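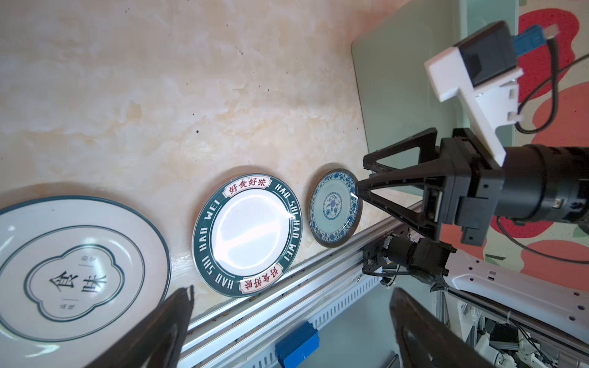
*Dish arm with the right-hand finger on the rim of the small blue-and-white plate. The two larger plates are in the row beside it.*

**Drarnent arm kit, second progress report**
Saturday, January 4, 2020
For the equipment fund at Rweyemamu

The fund asked us for a plain account of whether the Drarnent kit is worth buying for the other kitchens, and asked us to keep it shorter than the last one. The last one had appendices. We have taken the hint.

## Where we are

The kit is assembled, powered and handling plates, and at the end of the first report it was doing none of those things. All of December went on one job: take a plate that is standing on edge against an upright surface, lift it clear, and set it down on the drying side without changing the number of plates we own. Drarnent's brochure calls this "tableware confidence." We call it the plate job.

We ran 333 attempts with mixed plates from the Prumau canteen, where the kit would be used if you approve the next phase. The canteen lent us whatever was on the shelf, so the sizes and rims vary quite a bit. That suited us. The plates Drarnent uses in its own video are all the same, and all look as if they have never met a dinner.

## What the kit does well

Small plates are the good news. The black gripper gets hold of the rim from the side, squeezes about as hard as a polite handshake, and comes away with the plate. We stopped holding our breath over these before the holidays. Glossy glaze was expected to be a problem and mostly wasn't, once we turned the closing speed down to the second-lowest setting. (The lowest setting is so slow that the software decides the gripper is stuck and reports a fault. Drarnent tells us this will be looked at.)

The camera bracket also deserves a kind word. It is a 3D-printed part and looks like something from the bottom of a toy box, but it has held its position all month. We had to recalibrate only when one of us leaned on it.

## What it does less well

Large plates are still a matter of opinion. The arm's opinion is that it has them. The plate's is sometimes different. A big plate leaning back at a shallow angle wants to swing when it is lifted by one edge, and the kit has no real notion of swing. Drarnent suggests gripping lower. We tried gripping lower and met the rail.

Patterned rims confuse the edge finder from time to time. Where a printed band stops and plain glaze begins, the software may decide that the plate stops there too, and the fingers close in a place where there is too much plate to close on. Nothing has broken from this, but the noise is unpleasant. Wide dark borders are the worst offenders. We asked whether the edge finder could be taught about borders and were sent a link to the brochure.

Cables are an irritation. The ones at the wrist need enough slack to turn and not so much that they wander into the work, and the kit ships with a single length that manages to be wrong in both directions. We have rerouted ours twice.

Breakages for the period come to 3 plates, all large. The canteen has been decent about it.

## Support and paperwork

Drarnent answers email within 48 hours, as promised. The promise does not cover what is in the email. Two of our questions have been closed as "resolved by customer," which was news to the customer. On the other hand, the replacement finger pads arrived quickly and fit, and whoever writes their wiring guide should be given a raise and also asked to write the software guide.

The software guide refers throughout to a screen called Grip Planner. Our version has no such screen. We found the same settings under "Other."

## Money

Spending this period was $2,634, inside what you approved. Most of it was the second set of fingers and the spare camera. The rest went on pads, cable ties and replacement plates for Prumau. We have not bought the Drarnent extended care plan, and would like to be talked into it by someone other than Drarnent.

## The other kit

You asked whether we should have gone with Prulenance. We had their loan unit on the bench for a short while before this project started, and our view is unchanged: nicer software, a manual that matches it, and a gripper built for boxes. It would need new fingers before it could touch a plate, and Prulenance doesn't sell any. If they start, we would like another look.

## What we want to do next

1. Get large plates to a standard where the canteen will stay in the room.
2. Try a second support point under the plate during the lift, using the spare fingers.
3. Clean out the rail. It collects dust in the grooves, and we have been meaning to.
4. Run bowls, briefly, so that we can tell you no with some evidence behind it.

Our recommendation for now is to hold off buying for the other kitchens and to keep this one going through the next reporting period. For small plates we would sign today. Unfortunately the canteen serves lunch on the large ones.

We need your decision on the care plan before the introductory price runs out. Drarnent has extended that deadline twice already, so there may be some give in it.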